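Workshop notebook, back room
Entry dated 2023-06-27

Purpose of this entry: to record the present arrangement of the back room and the working procedure for the table, so that colleagues arriving from the Odell site can follow it without further instruction. It replaces the loose sheet that was kept in the drawer under the desk. Please discard any copies.

1. Room

The brick wall was inspected this morning. The mortar is sound where it could be reached from the floor. Some bricks are darker than their neighbors, and this has been raised before as a possible sign of damp. The meter gave the same reading on dark and light bricks, so the item is closed. The pipes along the top of the wall were painted before we took over the lease and are not to be used for hanging anything, including extension cords.

The lights remain on one switch. Isside has quoted for splitting the circuit in two and the quote is with the office. Until there is an answer, the last person out switches off at the door and signs the sheet.

2. Table

The white table stays at its present angle to the wall. It was tried parallel to the bricks earlier in June, and the passage on the refrigerator side became too narrow for two people. The floor is marked with tape under the base at the correct position. If the table has been moved for cleaning, return it to the tape before any work is started.

Items kept for table work are the wicker basket, the woven mat, and a lidded cup with a straw. The basket goes on the table or on the floor beside it, depending on the task. Paper used to cover the basket is replaced when creased. We have one pack of 500 sheets left from the Clevico order, and it should last beyond the end of the quarter.
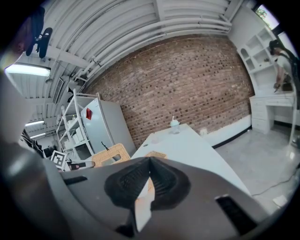
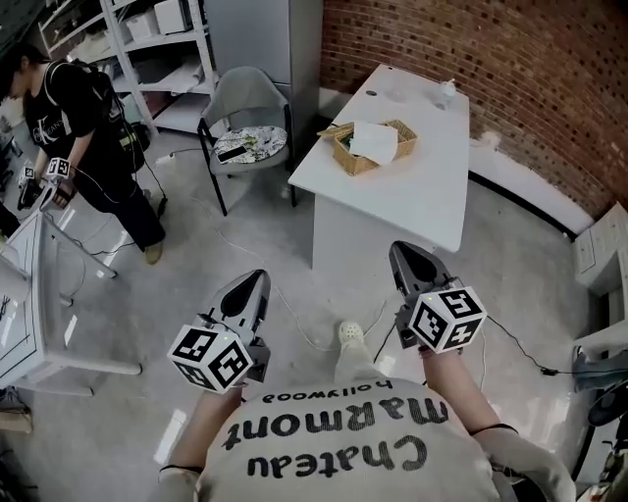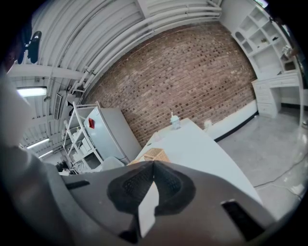
3. Procedure for setting and clearing

Wipe the table top before placing anything on it. Use the plain cloths from the shelving unit and do not use the abrasive pads, which have already dulled one corner.

Set the mat first, flat, with its edge toward the person working. The basket follows. The cup goes toward the far end, where an elbow will not reach it. Fill it to 300 ml at most and press the lid down on all sides.

When clearing, work in the reverse order. Empty the basket completely and shake it out over the bin, as small pieces lodge in the weave. Check the handle openings for broken strands. The Sima basket that was withdrawn had splits on the inner side which were missed for several weeks.

Cables are to be gathered and coiled at the end of each session. Route them toward the right side of the room, clear of the refrigerator door.

4. Storage

The white boxes on the metal shelving have been relabeled 1 to 11. Box 7 is short of its lid and should not have another box placed on top of it. The contents list is taped inside the door of the refrigerator-side cupboard in the corridor. Amend it by hand and initial the change.

The built-in cabinet on the other side is for reference material and finished work. Several of the open cubbies had been filling up with tools, and these were returned to their places this afternoon. The desk drawers are unchanged: stationery at the top, tape and markers next, spare cloths at the bottom.

The shelves holding the black items and sundries have not been sorted. This will take most of a day and should be done when the table is not booked.

5. Outstanding

Reply from Isside on the lighting circuit.
Replacement lid for box 7. Clevico no longer lists that size, so the whole box may have to be changed.
Second woven mat, same dimensions as the first. Sima has it on back order.
Felt pads for the table base. The present ones have worn thin and the base now scrapes when it is shifted.
Confirm with Odell whether their baskets are to be stored here or sent back. If they are to stay, a shelf will have to be cleared and the numbering extended.

Next entry to be made when the shelves have been sorted.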